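Vass Underlay for Floating Floors, 6 mm | Fleltau Flooring Supply

Skip to content

Home / Floor Prep / Underlay / Vass 6 mm

Vass Underlay, 6 mm

In stock at Plurnville. Sold by the roll or by the pallet.

Vass is a dense wood fiber underlay for floating floors. It goes between the subfloor and the planks and does two jobs: it evens out small bumps in the subfloor, and it cuts down the sound of footsteps in the room below. It comes in one thickness, 6 mm, and one density. We have stocked it since we moved to the Plurnville warehouse and have supplied it to more than 2,000 rooms, mostly apartments, small offices and waiting areas.

The boards are square-edged and gray-green on both faces. Either side can go up. They cut with a utility knife and a straightedge. A jigsaw works too but makes a lot of dust.

Staggered planks in mixed grays are a common choice over Vass. Long, narrow planks have more joints per room than wide ones, and every joint needs support underneath, so check the subfloor closely before you start. 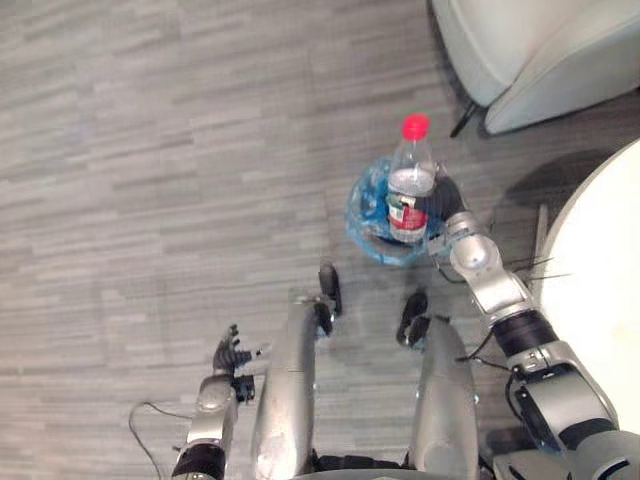
What you need before you order

Measure each room at its widest points and add a little for waste. Closets and door recesses count. If the room has a bay or an angled wall, send us a sketch with the lengths marked and the order desk will work out the quantity for you. Hiu-tung Tseng handles most of these and usually replies the same day if the sketch arrives before noon.

The subfloor must be dry, clean and sound. Vass will take up a ridge of old adhesive or a slightly proud screw head. It will not fix a dip you can feel with your foot. Fill dips with leveling compound and let it cure for the time given on the bag.

On concrete, lay a moisture barrier first, overlap the sheets and tape the seams. Vass does not include a barrier. On plywood or old boards you can normally leave it out.

Do not use Vass over radiant heat. The fiber slows the heat down too much. Ask for Vekon, which is thinner and made for that purpose.

Fitting

Open the packs and leave the boards flat in the room overnight. Start in a corner and work away from the door. Lay the boards at an angle to the direction of the planks so that the seams don't line up. Leave a small gap at the walls and around pipes. Butt the boards together without forcing them. Tape is optional — it helps in a busy room where people will walk on the boards before the planks go down.

Sweep before you lay the first plank. Grit left on the underlay can click underfoot later, and the only cure is lifting the floor.

Ordinary seating and small tables can stand on the finished floor anywhere. For pianos, full bookcases and kitchen islands, call us first. Islands should be fixed to the subfloor, with the floating floor fitted around them.

Packing and delivery

Boards are packed 16 to a carton. Cartons are wrapped in paper, not plastic, and have to stay under cover. Pallet orders go out on Tuesday on our own truck. The driver will set the pallet down at the curb or inside a garage with a level entry. Single cartons can be picked up at the counter.

Unopened cartons can be returned within 31 days. We can't take back opened ones.

Questions about fitting: Mervin Fraser, technical desk
Orders and quantities: Hiu-tung Tseng, order desk

Product news 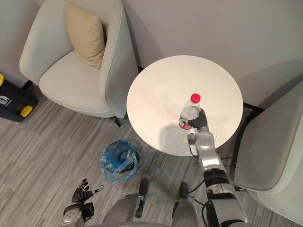

PLURNVILLE, January — Vass cartons now carry a cutting guide printed inside the lid. It was drawn by Nives Lo Presti and shows how to handle door frames, pipe holes and stair edges. The boards themselves have not changed, and old and new cartons can be mixed in the same room. Customers with older stock can ask for the guide at the counter.

Related products: Vekon thin underlay, seam tape, moisture barrier, wall spacers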